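Visit report: Serero paper works, Varndale
8 Dec 2021

The Serero works in Varndale makes tags, cardstock and paper ribbon for the craft trade. It opens to small groups twice a year, in July and again before the holidays. I took the morning tour, which covers the cutting floor, the dye room and the sample room.

Cutting comes first. Tag stock arrives on rolls from the mill at Orelden and is sheeted before die cutting. The kraft grade runs on two presses. The dies are steel rule, mounted on plywood boards, and are re-ruled when the edge begins to leave fuzz on the paper. The current catalog lists 47 tag shapes. Pocket tags are glued on a separate line, with a narrow bead on three sides and the top left open.
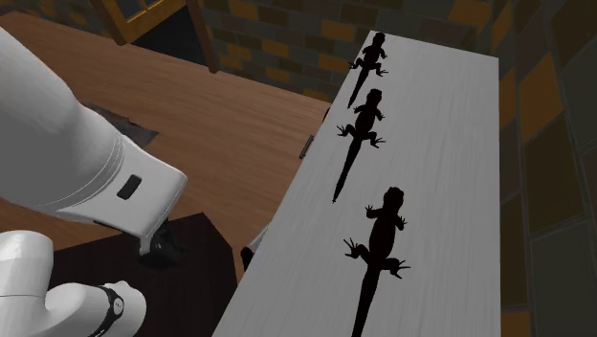
Simulated robot arm, gripper pointing down.

The dye room handles ribbon only. Color is matched against a dried swatch under a daylight lamp, and reds are checked again the next morning. The darker green had a slight blue cast compared with the card of the same name. Anyone pairing the two should buy both at once and compare them at home.

In the sample room, visitors could make an ornament from a pocket tag, an eyelet and 8 inches of ribbon. The Gazi eyelet setter on the bench went through doubled kraft without tearing it. Thin vellum needed a scrap of cardstock behind it. White gel pen took well on kraft but smeared on the coated stock.

Seconds are sold by weight at the gate. Most of the bin was plain kraft with off-center holes, fine for gift tags. Parking is on the Orelden road side, and the shop takes cards.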